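Hodville Office of Household Services
@HodvilleHousehold
Pantry and Kitchen Storage: summer guidance for residents. Thread.

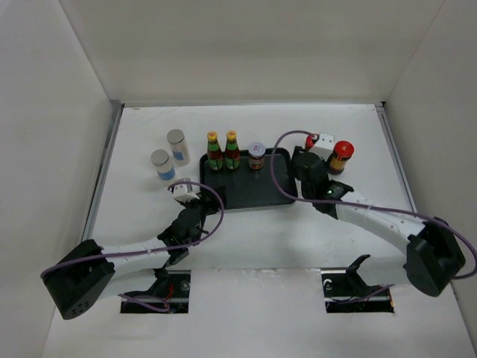
Household Bulletin, No. 7

The Office issues its summer storage guidance each June. The present edition replaces the spring bulletin in full. Residents who kept a printed copy of the earlier text are asked to recycle it, as the section on flour and grains has been rewritten.

The bulletin was mailed to the 3,536 households on the Office's paper list. Residents who receive notices by email will find the same text in their inbox. Households that have moved within Hodville since winter should update their address at the Moulin Street counter.

General storage. Dry goods keep best in a cool, dark cupboard away from the stove, the dishwasher and any window that takes afternoon sun. The cabinet over the range is the most common place for spices in Hodville kitchens and one of the worst.

Small containers that are used together may be grouped on a tray with a raised rim. The whole group can then be lifted out when the shelf is wiped. Leave part of the tray free so that items can be moved without stacking.

Labels. Mark each container with the contents and the date it was opened. A strip of masking tape and a permanent marker are sufficient. Write on the side of the container and not on the lid, as lids are often exchanged during washing.

Flour. White flour may be kept in the cupboard in a closed container. Whole wheat flour contains more oil and turns rancid sooner, particularly in warm weather. The Office recommends the refrigerator or freezer for whole wheat, rye and nut flours from now until the fall.

A sour, paint-like or waxy smell indicates that flour is past use. Discard it and wash the container with hot, soapy water. Allow the container to dry fully before it is refilled — moisture left in the corners will cause clumping and, in time, mold.

Rice and dried beans. White rice stores well for long periods if kept dry. Brown rice does not, and should be bought in smaller amounts. Old beans are generally safe but may remain hard after long cooking. Residents should avoid mixing a new bag with an older one in the same jar.

Oils. Keep bottles closed and out of the light. Olive oil that turns cloudy in the refrigerator has not spoiled and will clear at room temperature. Nut and seed oils should be refrigerated once opened.

Pantry insects. The Office receives more calls on this subject in summer than on any other. Webbing in a bag of grain, or small moths near the ceiling of a kitchen, usually points to one source. Find it, seal it in a bag and take it to the outdoor bin the same day.

After removal, vacuum the shelf seams and the holes for shelf pins, then wipe with soapy water. Do not apply insect spray to surfaces where food is kept. Empty the vacuum outdoors.

Check birdseed and dry pet food as well. Both are frequently stored in a closet or garage and overlooked during a kitchen search.

Canned goods. Discard any can that is bulging, leaking or deeply dented along a seam. Do not taste the contents to decide. Light surface rust that wipes away with a cloth is not a concern.

Root vegetables. Potatoes and onions should be stored apart, both with some air movement. Potatoes exposed to light turn green and should not be eaten in that state. A paper bag with the top folded loosely is suitable. Sealed plastic is not.

Power interruptions. Storms along the Prurnosar Road line caused 2 outages last summer. During an outage, keep refrigerator and freezer doors closed. A full freezer holds its temperature longer than one that is half empty, and jars or bottles of water may be used to fill the space. Leave room in each for the water to expand.

When power returns, do not rely on smell or appearance in judging meat, fish, milk or cooked leftovers. If there is doubt as to how long they were warm, discard them.

Correction to the spring edition: the paragraph on honey advised refrigeration. That was an error. Honey should be kept at room temperature, tightly closed. Crystals may be dissolved by standing the jar in warm water. The Office thanks Mr. Nestor Bañez of Moulin Street for writing to us on this point.

A reminder that honey should never be given to infants under one year of age. The spring edition stated this correctly and the advice is unchanged.

Container collection. Clean glass jars with lids are accepted at the Medetti Building, side entrance, from 9 a.m. until noon on collection mornings. Please remove paper labels where possible. Cracked or chipped jars cannot be taken, and neither can jars that held anything other than food.

Jars are offered free of charge to any Hodville resident. The large sizes go quickly and cannot be reserved.

Evening sessions. Apolline Bodin will lead 2 sessions on pantry planning for small kitchens at the Medetti Building this month, with the same material covered at each. Both begin at 6:30 p.m. Registration is free and may be completed at the counter or by telephone.

Participants may bring a list of what they keep on hand and a rough sketch of their cupboards. Please do not bring food.

Large-print copies of the bulletin are available on request. A French text is in preparation and will be posted to this account when the translation has been reviewed.

Replies to this thread are read during office hours. Questions about an illness that may be related to food should be directed to a physician or clinic and should not be left here.

The next bulletin will cover home freezing and the care of freezer door seals.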